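Galerie – Projet Prinden : apprendre à un bras à s'approcher d'un mécanisme fixé sur rail

Page mise à jour le 14 mars 2019

Le projet Prinden étudie une question assez étroite : comment un bras robotisé équipé d'une pince à deux doigts peut-il amener son outil devant un petit mécanisme linéaire en n'utilisant que la caméra du poignet ? Les essais se déroulent dans l'atelier de Gesness depuis septembre. Cette galerie accompagne le rapport technique et reprend son vocabulaire.

La méthode tient en deux étapes. Un opérateur guide d'abord le bras à la main jusqu'à la position voulue, et les images du poignet sont enregistrées avec les angles des articulations. Un réseau apprend ensuite à prédire le déplacement suivant à partir de la seule image courante. Aucun modèle 3D du mécanisme n'est fourni, et aucun marqueur n'est collé sur le support.

Nous avons recueilli 800 démonstrations, réparties sur 11 positions de départ. Le réseau de base, appelé Zokach dans le rapport, a été entraîné sur l'ensemble. La variante Jansen utilise les mêmes données, mais les images sont recadrées autour des doigts avant l'entraînement. Les deux versions ont été comparées sur le même bras et avec le même éclairage.

Zokach s'aligne correctement dans la plupart des essais lorsque le départ se fait face au rail. Les écarts augmentent quand le bras arrive de biais – les reflets sur le métal changent alors beaucoup d'une image à l'autre. Jansen résiste mieux à ces reflets mais perd plus souvent l'extrémité du rail, que le recadrage élimine dans les approches lointaines. L'apprentissage prend près de quatre heures par version sur le poste de calcul de l'atelier.

Une difficulté revient dans nos notes : les doigts occupent le bas de l'image pendant toute l'approche et masquent une partie de la zone utile. Nous avons essayé d'effacer la pince par un masque fixe. Les résultats ont baissé, et la pince est donc restée visible dans les données définitives. Elle sert sans doute de repère au réseau, ce que nous n'avons pas encore vérifié séparément.

La suite portera sur le contact avec le mécanisme, qui n'est pas traité dans cette série.

Les images peuvent être reprises dans un cours ou un exposé avec la mention « Projet Prinden, Gesness ».

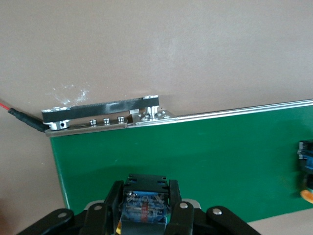

Vue de la caméra du poignet : la pince devant le panneau vert, le mécanisme à barre noire à l'extrémité gauche du rail en aluminium.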